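**Fendness stamping project, progress report to the Wumura fund**
Apr 1, 2019

Hello again from Brirnuritz! I meant to keep this to a page and I think I've almost managed it.

The short version is that the stamping table is up and running in the back room at Alemneh, the first batch of paper is mostly used up (we bought 100 sheets with your money and I have already asked about the price of more), and the repeat pattern we promised you is getting there. It isn't straight yet, but it's getting there.

**What we've been doing**

Most of the time since my last note has gone into plain red prints. One small block, one color, rows across the sheet, over and over. I know the application talked about borders and book covers and all sorts of lovely things, and we'll get to them, but I wanted the rows right first. You'd be surprised how much a row wanders once your hand gets tired – mine start off level and by the far side they're heading downhill. I tried penciling guide lines and didn't like how they showed through the lighter prints, so now I fold a strip of scrap paper and line the block up against that.

The other thing is the amount of ink. When the block is freshly loaded you get a good strong red, and a few prints later it's down to pink. I used to throw the pink ones out. Now I've started to like them (the faded rows look a bit like old brickwork) and I'd love to hear what you think when I send the samples.

We also settled on the paper. The thick cream stuff I was so excited about in the application drank up the ink and blurred every edge, so we went with a plain white sheet that costs less. That left 40 dollars in the paper line, and I'd like to move it over to ink if that's all right with you.

**What went wrong**

Lids, mainly. I left one off overnight and lost a whole pot of red to a skin you could have tapped with a spoon. So there's a rule now, written on a card by the door: lids back on before lunch and again before you leave. I've broken it 2 times myself.

Red gets everywhere, too. Sleeves, the sink, the door handle. We've gone through a lot of rags, and I've put them down under supplies – I hope that's the right place for them.

**What's next**

By the end of May I want to have 3 finished patterns, each on a clean sheet with a practice sheet to go with it so you can see how it came along. After that come the borders. I haven't decided on a second color. Dark blue would be the easy choice, but I keep going back to a mustard I saw on an old feed sack, and I've ordered a small pot of it to try out.

Receipts are in the envelope, apart from the one for the blocks, which I'm still hunting for. I'll send it on as soon as it turns up. 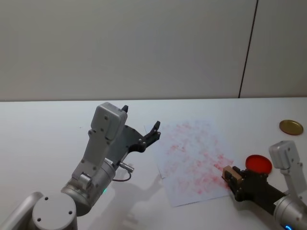
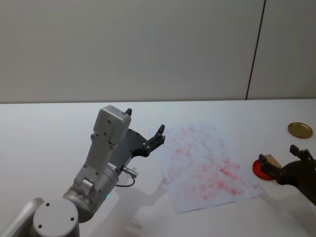
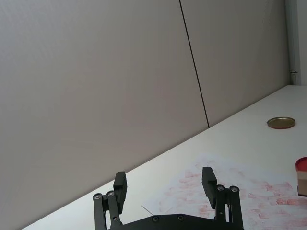
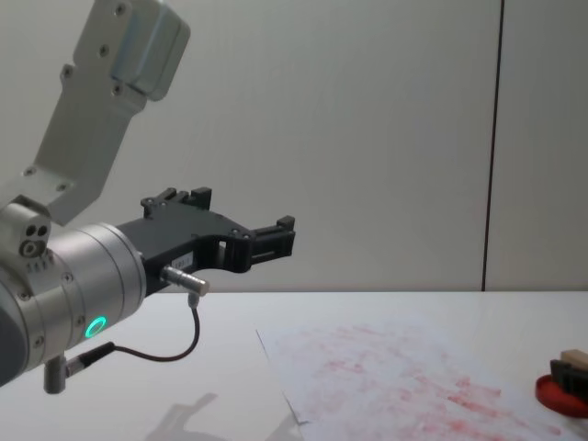

*At the stamping table, Alemneh. The third picture has the rows of red and pink prints, with the gold-colored lid just past the top of the sheet.*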